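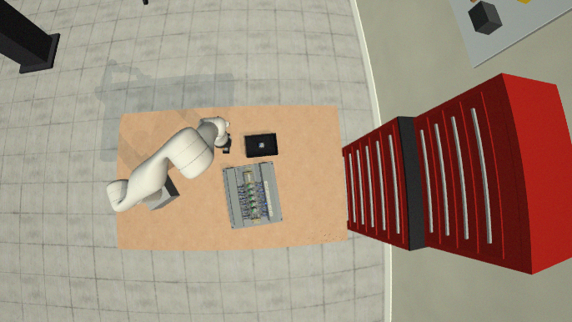
Where Does the Yucky Trash Go?
A quick read for kids, ages 8 and up

You got a shot. Ouch. The nurse stuck on a bandage and you got a sticker and went home. But what about the needle?

It can't go in the regular trash. Think about the person who picks up the bag. Needle pokes through, pokes them, and now they might catch somebody else's germs. Not OK.

So the needle goes in a special box. Hard plastic, so nothing pokes out. A hole in the top just big enough to drop stuff in but too small for fingers. It's called a sharps box, and you've maybe seen one on the wall at the doctor's. Often red. Don't touch it! Not even if it looks empty.

Words to know

Sharps - anything that can poke or cut. Needles, little blades, broken glass tubes.
Germs - tiny living things, way too small to see. Lots are harmless. A few make you sick.
Medical waste - trash from hospitals, doctors, dentists and vets that needs special care.
Autoclave - say it AW-toh-clave. A big steam cooker for germs. More on this in a minute.

What gets sorted

Not everything at a hospital is dangerous. Most of it is normal trash! Pizza boxes from the break room. Paper. Juice cups. That goes out like your trash does.

The other stuff gets sorted right away. Sharps in the hard box. Bandages with a lot of blood on them in a red bag. Old medicine in its own bin, becuase medicine poured down a drain can end up in rivers, and fish don't need it.

Why sort? Special trash costs more to clean up and takes more work. Put a pizza box in the red bag and somebody has to cook a pizza box.

The truck ride

Say there's a small animal clinic in the town of Skosholm. Lots of cats, lots of shots. When the sharps box is full to the line, someone snaps the lid shut. It never opens again. Then a truck comes.

The truck that stops in Skosholm belongs to a company called Herkura. The driver puts on gloves, checks that each lid is shut, and puts a label on each box. The label says where the box came from. Then it gets scanned, beep, and scanned again at the other end. Two beeps. If there's only one beep, people go looking for that box.

The truck locks. Nothing else rides in it. No groceries, no furniture, no dog.

One load last October was 272 boxes. That's from clinics all over the area, not just the cats.

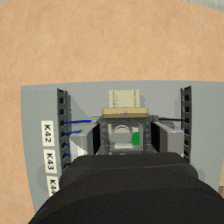 HOW IT WORKS: STEAM

Okay, the autoclave. The one at the Adolden plant is as long as a school bus and the workers named it Arthur. There's a name tag on the door and everything.

Here's what Arthur does.

First the bags get rolled inside on carts. The door shuts and locks. It won't open again till it's done, no matter how many buttons you push.

Then the air gets sucked out. Air pockets are bad. Germs could hide in a cool pocket and not get cooked.

Then steam goes in. Lots, and squeezed tight. You know how water boils in a pot and doesn't get any hotter after that? Squeezed steam CAN get hotter. Hot enough to kill the tough germs that would live through a pot of boiling water.

Then you wait. Then the steam goes out, the door opens, and everyone still stands back a bit, it's hot.

How do they know it worked? They can't see germs, remember. So they put in a little tube of test germs, a safe kind that is very hard to kill. After the cooking they check the tube. If the test germs are dead, the rest should be too. If not - back in and cook it again.

After that the trash goes in a shredder. Chomp. Tiny bits. Now it can go to a landfill with other trash.

In one month Arthur cooked 1,221 carts. Busy.

Some things don't get steamed. Old medicine is one. It gets burned in a super hot oven with filters on the chimney, so the smoke gets cleaned up before it goes out.

What about at home?

Some kids need shots at home, like kids with diabetes. Their family needs a sharps box too. Lots of drugstores sell them, and some will take the full one back. Rules are different in differnt places so a grownup should check.

If you find a needle outside, at the park or on the beach or wherever:

Stop. Don't pick it up, not even with a stick.
Keep your friends and your dog away.
Go get a grownup and show them where.

If you do get poked, tell a grownup right away. You're not in trouble. Wash with soap and water and they'll call the doctor.

Try this

Look around next time you go for a checkup. Is there a sharps box? What color? How high up is it? Ask the nurse what goes in the red bag and what goes in the plain one. They get asked about stickers all day, they'll probably like the question.

Next up: where does the toilet water go? (Yes really.)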